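4. Setting up your kitchen for the first bake

Right, you've got the mill out of its box (section 3) and the hopper clicks into place without wobbling. Now we need somewhere to put it and something to catch the flour. I've set up the Grerer mill in four different kitchens, two of them with Folke Hovland watching over my shoulder, and I've made most of the mistakes already, so you can skip them.

4.1 Choosing the spot

1. Pick a worktop or table that doesn't rock. Push down on each corner with the flat of your hand. If it moves at all, fold a bit of card under the short leg and try again.

2. Leave 60 cm clear above the table. The hopper lid lifts straight up, and a wall cupboard will get in the way every single time.

3. Stand the mill with the spout facing you. I know it looks nicer sideways, but you'll be leaning round it to see how the bowl is filling and you'll get flour up your sleeve.

4. Plug it straight into the wall. No extension leads, please!

Note: Stone and marble-style tops are lovely and cool for dough but a bit slippery for the mill's feet. Put a damp tea towel underneath – wrung out well, one layer only, and keep it away from the vents at the back.

4.2 Sorting out bowls and plates

You don't need the Granström bowl set that the leaflet keeps going on about. It's nice, and I do own it, but any bowl that fits under the spout will do. I like a light plastic one for catching flour and a shallow metal plate next to it for the bran that comes off the sieve. A plate with a low lip is easier to tip out than a deep dish, and you can knock it clean over the sink in two seconds.
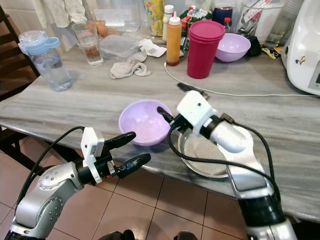

Fig. 7. Lavender plastic bowl and shallow stainless steel plate.

5. Weigh the empty bowl and write the number on a bit of tape stuck to the bottom. I do this with all my bowls now and it saves a surprising amount of faffing.

6. Check the bowl is bone dry. One drop of water and you'll have a ring of paste that sets like plaster.

7. Slide the bowl under the spout until the rim just touches the guard. If yours is too tall, lower it onto the table edge tray (part 58 in the parts list at the back).

Caution: Never put a spoon, a finger or anything else up the spout while the mill is plugged in. If flour stops coming out, switch off, pull the plug, then go to section 9.

4.3 The first grind

The first lot of flour through a new mill is for cleaning the stones and goes in the compost. It'll look greyish and it tastes like a pavement. Use cheap wheat for this, please, and save the good stuff. I get mine from Susatby, where the sacks keep well from harvest right through to February if you store them somewhere cool.

8. Set the dial to its coarsest mark.

9. Switch on first and pour the grain in second. If you do it the other way round the stones can jam (ask me how I know).

10. Run a mugful through, then turn the dial down one notch at a time while the mill is running. Listen for a steady hum. If you hear a sharp ticking, the stones are touching – go back up a notch straight away.

11. Throw out this flour, brush the spout with the dry brush, and do a second mugful.

12. Rub a pinch of the second batch between your fingers. It should feel soft with a tiny bit of grit. If it feels warm, let the mill have a rest with the lid off before you carry on.

Note: Teodor Midtbø, who wrote the first version of this guide, liked to set the dial much finer than I do. If you're following one of his older recipes from the Foreris booklet, go one notch finer than my settings and add a splash more water to the dough.

13. Switch off, unplug, and tip the bowl gently to level the flour before you weigh it. For the starter loaf in section 5 you want 652 g, and yes, I really do weigh it that closely.

Put the lid back on the hopper when you've finished, even if you're only popping out for ten minutes. Moths love this stuff. Leftover flour goes in a jar in the fridge and wants using within the week.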